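3.2 Container color and sorting errors

Staff at the Plalstead returns depot sorted 355 parcels of mixed clothing over 5 shifts in November. Each person used either single-color or two-color containers. Errors were logged at the end of each shift by the second author, and mislabeled parcels were left out of the totals.
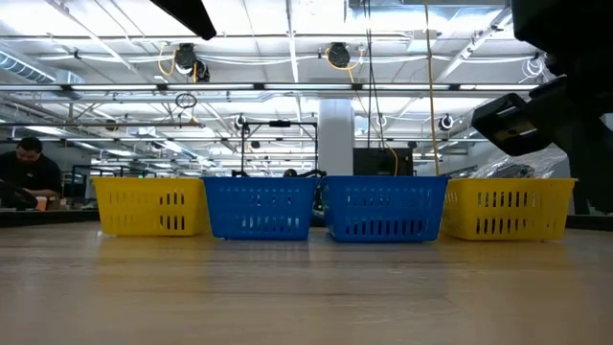 Photo: P. Kelmendi

Figure 2. Slotted plastic baskets in yellow and blue, placed in a row.

Sorters in the two-color group made fewer errors, mostly with small items. Speed did not differ between groups (Table 4).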